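Ticket: striped hoodie won't hold a fold, white cuffs going gray, whole bed setup needs sorting
Status: open (again)
Category: Laundry / bedroom
Reading time: 3 min

Friday, first entry. Typing this between loads so sorry in advance.

Problem: black and white striped hoodie, bought in May, Tutex on the tag. Every time I fold it on the bed it slides open before it gets to the drawer. Hood flops out, sleeves unroll. Also the white parts are picking up black from the stripes, or I think they are. Washed it maybe 19 times by now.

Tried already:
- folding it in half longways, hood tucked. Slides.
- rolling it. Ok in the drawer but comes out like a dishrag.
- cold wash, Cisance liquid, half cap. Stripes fine, white still looks tired.
- hanging it. Shoulders got bumps from the hanger, no thanks.

Update, same day. Somebody on the Clasel forum said stop starting from the sleeves. Pinch the middle of the fabric, lift, let the sides drop, then lay it back down. Supposed to get rid of the trapped creases underneath that make it spring open. Did it on the bed, took a few goes.

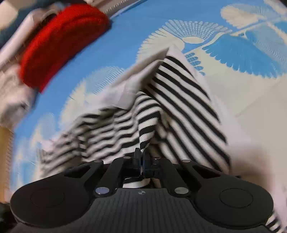

Lifting too fast is no good, everything swings and you lay it down crooked. Slow lift, small pinch. If you grab a big handful you just make a new crease in the middle and your back where you started. I'd say two lifts is plenty, after that I was just messing with it.

Then the order I ended up with:
1. flat, front side up, zip or no zip doesnt matter
2. hood down flat over the chest
3. one sleeve across the front, then the other
4. cuffs straightened by hand BEFORE folding the bottom up
5. bottom up, done

Step 4 is the one I kept skipping. Cuff gets bunched under the sleeve and then theres a lump, and the lump is what pops it open. Cuff edge straight, sleeve lies flat. Took me way too long to figure that out

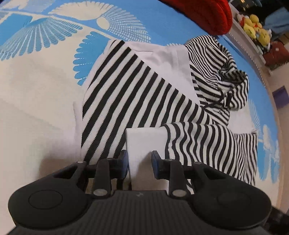

Step 4, white cuff and the striped sleeve across the front.

On the gray issue. Seperate thing, moving it here so I don't open a second ticket. Did one wash by itself, inside out, with a Ferri color catcher sheet, 53 minute cycle. Sheet came out a bit gray. So it IS bleeding, not much. Going to do two more with a sheet each and compare. Not touching bleach, I know someone will suggest it, black stripes would be toast.

Somebody asked does the surface matter. Yes. Tried the top of the dryer first, too small, sleeves hang off and drag the rest with them. Kitchen table ok but too slick. Bed is best if the covers are pulled tight. If the covers are loose you smooth the hoodie and the wrinkle is in the sheet, you chase it forever. Pull from the headboard end down, then the sides.
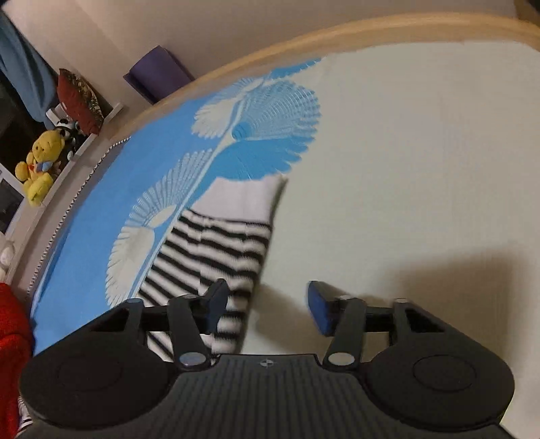

Pulled tight you get maybe 23 inches of good flat space on one side before the pillows get in the way, so move the pillows. I put mine on the chair. Also do it before the rest of the laundry gets dumped on there, I had a pile of towels going and kept running out of room.

Results so far: folded it Friday night with the new order, left it in the drawer. Next morning still closed. Pulled out a tshirt from under it and it stayed put. One test only, will do a full week before I call it fixed.

Left to do:
- two more washes w/ sheet
- see if the same fold works on the thick gray hoodie, heavier, might not
- drawer is overfull anyway, roughly 50 things in there, some of it has to go
- buy more sheets

Leaving this open till the washes are done. If you have the same Tutex one and your cuffs stayed white, post what soap.

Related tickets
Fitted sheet keeps popping off one corner
Black jeans turned everything blue
Drawer won't close, runner bent??
Towels stiff after line drying
Best way to store hoodies in a small closet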